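Visit to the gripper workshop at Eseck

On Thursday our small group went to Eseck to see how they look after their hand-held grippers.
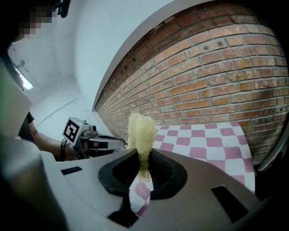 Henrike Diekmann, who leads the workshop, explained us the routine first. Every gripper comes to her bench after 100 hours of use. She opens the housing, blows out the fibers and checks the cable for breaks. Then the marker is cleaned with a dry cloth, never with alcohol, and the calibration is made again.

I asked what wears out fastest. It is the rubber, she told me. Soft and hairy objects leave small threads in every gap, and after some weeks the grip becomes weak. Gripper 23 was waiting for a new rim from Hutapea, already since March.

Suqin Liao let me tighten one screw by myself. I made it too tight, and she corrected it very politely. We left at four to catch the bus to Ilberg.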